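May, by the Rolus deals desk

We use cookies to remember your region and currency. Accept | Manage settings

Seasonal game sales look simple from the buyer's side: a price drops, a banner goes up, and a few days later the price returns. The pricing lead at Brermont, a mid-sized online store for console and PC games, describes a slower process, with most of the decisions made weeks earlier.

"A sale list for us is 300 titles," the pricing lead said. "Of those, 58 are physical copies we hold in stock. The rest are download codes. The two groups are priced by different rules and they should be read differently by customers."

Download codes are discounted on terms set by the publisher, usually with a fixed start and end time. Physical copies belong to the store once they have been bought in, so the store can cut the price whenever the stock level calls for it.

"If a boxed game has been sitting for 13 weeks, it goes on the list," the lead said. "We don't wait for an event. The event gives it a better spot on the page."

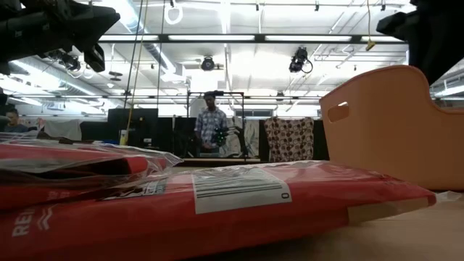 Two red plastic-wrapped packages, the larger one with a white shipping label.

Brermont checks competing stores twice a day during a sale, at 6 a.m. and 4 p.m. A tool called Baluyot collects the listed prices and flags any title where Brermont is more than a set margin above the lowest seller. A person approves each change. Automatic matching was tried and dropped after a bundle was matched against a single game and sold below cost for a night.

Asked which discounts are worth waiting for, the lead pointed to older releases and accessories. "A first-party game in its first year will rarely move much. Controllers and memory cards move a lot, and they move several times a year."

The lead also advised checking the reference price. Brermont uses the median of the previous 29 days. Clekwood, the marketplace where it lists some of its stock, shows the original list price, so the same offer can appear as a larger discount there.

"Compare the final figure, with shipping," the lead said. "The percentage depends on who did the arithmetic."

The store's next sale list closes to new titles at noon on the day before launch. Preorders are excluded.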